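Case Researcher, Missing Persons Archive (part-time, fixed term)

Vutley publishes case timelines on unresolved disappearances in the Pennington and Skeltside districts. The archive covers 1997 to the present and holds 1000 case files. We are hiring one researcher, starting in September, for 30 hours a week.

Duties

Check published timelines against court filings, police statements and local press. Log each source with its retrieval time. Flag any claim that rests on a single unnamed source. Footage supplied by neighbors or relatives is indexed separately and must not be posted before legal review.

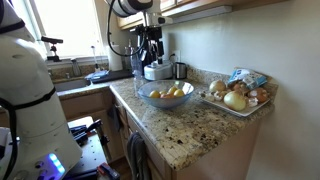
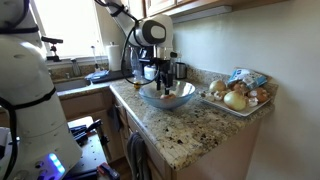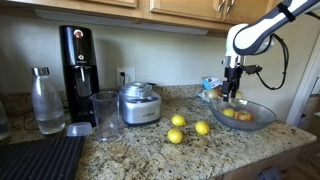
Kitchen counter, three views.

Requirements

Two years in court reporting, records work or a similar job. Working knowledge of public records requests. Experience with the Arkier database is useful; training is given.

Contact with families goes through the case editor, Bartosz Głowacki. Researchers do not approach relatives directly.

How to apply

Send a resume, 3 writing samples and one source log from past work to Bartosz Rutkowska, Records Desk, Vutley. Redact the names of private individuals from the log. Shortlisted applicants complete a paid timeline exercise.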